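Surnov open afternoon, Zemdale: one cell, a lot of cable

I went to the Surnov open afternoon in March mostly because Kauko Harju had been telling me since the fall that I was unfair to small robot arms. He thinks I look at anything under a certain price and see a toy. He's right that I do. I said I'd go and look at one properly, ask how it was kept running, and write down what I was told, and if that changed my mind I would say so.

Surnov has the ground floor of a long building on the east side of Zemdale. Parking is bad. They had put out coffee and a sign-in sheet, and a talk was going on in the front room that I skipped after ten minutes, when the third slide with an upward arrow came up. The talk was about what the arms will be doing later. I was there for what it takes to keep them doing what they do now.

Haris Obradović was taking people around the back in small groups, and he was good about letting me peel off. The place is tidy. Benches along one wall, shelving with labeled bins, a door propped open to a store room. Most of the visitors wanted to watch something move, so most of them gathered wherever something was moving. I stayed at the cell they call Hosen for the rest of the afternoon.

Hosen is a bench cell with two arms side by side and a white work surface between gray walls. The walls are there for the cameras. Yanti Kusuma looks after the cell, and according to her, before the walls went up they had good mornings and bad afternoons, depending on the sun and on who was wearing what behind the table. I believe that. I've seen the same thing on inspection stations costing far more, and there too it took somebody months to think of putting up a panel.

The job it was set up for that day was small colored blocks, picked and placed near the middle of the board. I asked why blocks. She said blocks are cheap, they don't roll, and when one gets dropped there is nothing to clean up. Fine. I would still like to see it with something that has a bad surface, a bag or a molded part with flash on it, before I accept any sentence with the word "production" in it. There were several such sentences on the posters in the hallway.

What I wanted was the dull part, so I asked her to talk me through a normal start of the day, and she did, without a slide.

First she puts both arms in their rest pose by hand with the power off and feels each joint through its range. She is feeling for grit or a notch. Then power on, one arm at a time, left first. Then a homing check, where each arm goes to a taught point over the board and she compares where the fingertips end up against a mark. If either one is off by more than 3 millimeters she stops and recalibrates that arm, and if it's off again the same day the joint comes out. I asked how often that happens. More with the right arm than the left, she said, and she has a theory about that which she was careful to call a theory: the right arm spends more of its time reaching up and over, and the elbow carries the load.

I pushed on the 3 millimeters. For blocks it will do. For almost anything I've been paid to work on it would get you laughed out of the building. Kaan Başaran, who does the software side and had wandered over by then, said the cameras close the gap, so the arm doesn't need to know where it is that well if it can see where the block is. I've heard this argument for a long time from a lot of people. It holds up until the gripper gets between the camera and the part, and on a bench this size the gripper is between the camera and the part a good deal of the time. He granted that one. He said they get around it with more than one view, and we left it there.

Then we got to the cables, where I had the most to complain about.

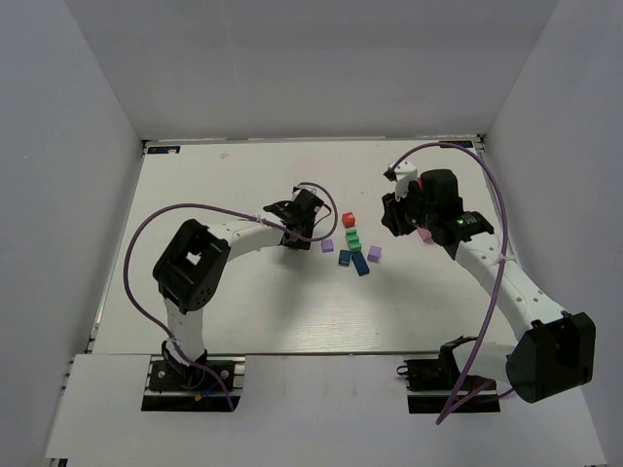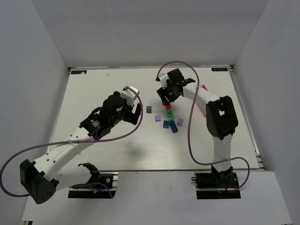

Photos: Kaan Başaran, Surnov

Look at the purple cable on either arm. It goes up in a big free loop and comes down again, and the loop stands well clear of the arm it serves. On an industrial machine that would be in a dress pack or at least a sleeve, and anyone who left it like that would hear about it. I said so. Yanti agreed with more of this than I expected. The loops are there because the first cables were run tight along the links and failed where they bent, at the wrist, inside the connector, where you can't see it. She changed to longer cables with slack and started replacing them on a schedule, every 2000 cycles, whether they looked bad or not.

I asked where the number came from. It came from the earliest failure she had logged, with a margin taken off. That's a real method. It's a crude one, and it rests on very few failures, but I've been in plants with a maintenance department of a decent size where the interval came from a brochure.

The slack has its own price. Two arms working over the same cluster of blocks, each with a loop in the air, means a loop can get where the other arm wants to go. Kaan keeps the planner away from it by pretending each wrist is fatter than it is. So the arms give up reach to protect their cables, and that should be on the poster next to the reach figure. It isn't. I checked on my way out.

She ties cable down where a link is straight enough to take it and leaves it free across the joints. In the second picture there's a white cable tie about midway along the left forearm. Her rule for ties is that they go on with the arm at full stretch, never folded. They get looked at with the morning check. I asked whether she had tried hook-and-loop straps and she said yes, on both arms, and that they crept toward the elbow over a week or so.

The links themselves are white and full of holes, and they are printed in the back room. This was Kauko's big selling point when he was working on me, that you break one and print another overnight. I asked to see a broken one and Haris found two in a bin. Both had gone at the screw holes nearest a servo. Yanti's view is that they don't break from lifting, they break from someone tightening the screws too far during a repair, and that she has been that someone. She now uses a small preset driver, a Kozan, which was the one tool on the bench with her initials on it.

Swapping an elbow servo takes her 11 minutes if the new one already has its address set. If it hasn't, it takes however long it takes to find the laptop with the right version of the setup program. I laughed at that and so did she. Every shop has that laptop. Mine ran an operating system I won't name here, and it lived in a drawer with a note taped to the lid.

A few things I wrote down while standing there, in no order:

The bases go on metal rails at the near edge. She can slide an arm sideways and clamp it again, and she said she wishes she couldn't, as each time somebody moves one the calibration has to be redone and they don't always say they've moved it. I would pin them. She would like to pin them. Kaan wants to keep the adjustment.

In the first picture the right gripper has a small green light on its side. I asked Kaan what it told the operator and got an answer that started with "well." A light beside the jaws is a fine place for one if it means something you need to know before you put your hand in. I'd want that written on a card at the cell, and I didn't find a card.

There is no guard on the front. The arms are light and the motors are small, and I was told a stall trips the current limit. I asked what the limit was set to and got a clear answer, which is more than I usually get, but I also asked when it had last been tested and got a less clear one. Test it. Write the date on the wall of the cell, there's plenty of blank gray to write on. (Outside the camera view, if you must.)

Spares are kept in one bin per arm. Cables, a servo for each size, fingers, a bag of screws. The left bin was full. The right bin was short one servo.

The logbook is paper. I liked the logbook best of everything I saw. It has the joint, the fault in plain words, what was done, and who did it, and it goes back to the week the cell was built. Some of the entries are rude. I asked Haris if anyone had put it into a spreadsheet so they could see which joint was eating the hours, and he said it was planned. I'd do that before buying a third arm, which is also planned.

They ran 200 picks for the visitors over the course of the afternoon, according to Haris. I didn't see all of them and I have no figure for how many went wrong, and when I asked for one I was told it would be sent. So far it hasn't been. I'm not suggesting anything by that, people get busy after an open day, but I'll add it when it comes.

Have I changed my mind? Some. I still wouldn't put one of these on a line, and I think the talk in the front room promised things the cell in the back room can't support. What Mateja Krasniqi, who gave the talk, said to me at the coffee urn was more modest: that they sell these for teaching and for trying out a layout before spending real money on it. That I could live with. I told her to put it on the slides.

Kauko has asked whether I'd take one home if they offered. I'd take the logbook. The next open afternoon is in the fall, and Yanti says the right arm will have a different elbow by then.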